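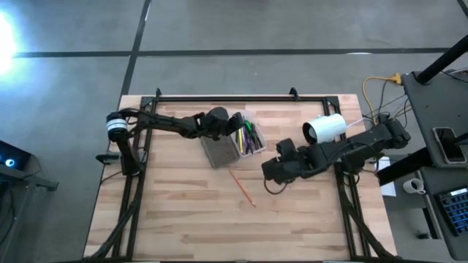 Support > Outdoor Cooking > Probes and Connectivity

Jolness wireless probe reads low and drops off the app during long cooks

Status: Resolved
Opened: 2nd November
Product: Jolness two-probe set with Gusel charging dock
App: Dalisay Cook, Android

Original report

I have had the probe set since September and it worked fine for the first few cooks. Now I have two problems and I can't tell if they are related.

First, probe 2 reads lower than probe 1 in the same piece of meat. On a pork shoulder last weekend the gap was wide enough that I pulled the meat late and the bark went hard. Probe 1 agreed with my old dial thermometer the whole way.

Second, probe 2 drops off the app after a couple of hours. The tile goes gray and says "Searching." If I open the lid it comes back, then it goes gray again once the lid is shut. Probe 1 stays connected the whole time. The dock sits on the side shelf of the smoker and the phone is in the kitchen.

I have already restarted the phone, reinstalled the app and charged both probes overnight.

Reply from support

Thanks for the details. Please try these in order and post what you find.

1. Clean the probe shaft and the charging contact with warm water and a soft cloth. Grease on the contact ring will stop a probe from charging fully even when the dock light is green.

2. Do an ice water check. Fill a tall glass with crushed ice, top up with cold water, stir, and wait two minutes. Put both probes in past the safety line without letting the tips touch the glass. Write down both readings.

3. In the app, go to Settings, Probes, and read the firmware number for each probe. They should match.

4. Tell us which slot of the dock each probe normally charges in.

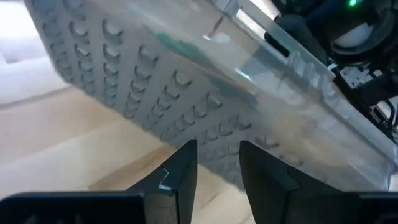 Clear plastic bin, molded base

Update from customer

Cleaned both. There was a brown film on the ring of probe 2 that took some rubbing with a cloth.

Ice water: probe 1 read 32, probe 2 read 27. I repeated it and got the same numbers.

Firmware: they don't match. Probe 1 is on the newer one. The app says "Up to date" for both, so I never looked.

Probe 2 always goes in the right slot.

I also ran a short test after the cleaning, with both probes in a loaf pan of water in the smoker at 225. Probe 2 stayed connected for longer than before but still went gray in the end.

Reply from support

The mismatched firmware would explain the low reading. The September update changed how the calibration value is stored, and a probe left on the old version can read a few degrees under. The app checks the version of the dock and the first probe only - this is a known fault and is on the list for the next release.

To update probe 2 by hand:

- Take both probes out of the dock and close the app.
- Put probe 2 in the left slot. Leave the right slot empty.
- Hold the dock button until the light blinks blue.
- Open the app, tap Add Probe, and choose Replace Existing.
- Keep the phone next to the dock until the progress bar is finished. Do not lift the probe out.

When it is done, run the ice water check again before you cook with it.

For the dropouts, check the right slot with a dry cotton swab. If the small pin does not spring back when you press it, the probe is starting each cook on a partial charge. The signal gets weaker as the battery runs down, and a closed steel lid makes it worse.

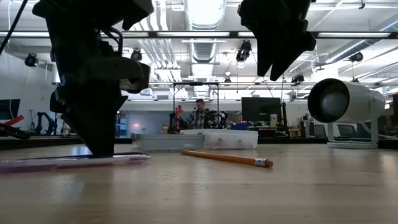 Update from customer

The update worked on the second try. On the first try the app timed out, so I turned off battery saver on the phone and started over.

Ice water now: both probes read 32.

The pin in the right slot is stuck down. I pressed it several times and it moves a little but doesn't come all the way up. For now I am charging both probes in the left slot, one after the other. I did a brisket that way and probe 2 stayed on the app to the end with the lid closed. I left the dock on the side shelf as before.

Can the dock be replaced by itself? I bought the set through Prirnell and still have the receipt.

Reply from support

Yes, the dock is covered separately and you can keep the probes. Send a copy of the Prirnell receipt and the serial number from the bottom of the dock through the warranty form. Charging in the left slot is fine until the new one comes.

You will need to pair both probes again with the new dock. Your saved cooks are stored in the app and will not be lost.

Closing note

Replacement dock received. Both probes paired, both slots charging. Ticket closed at customer's request.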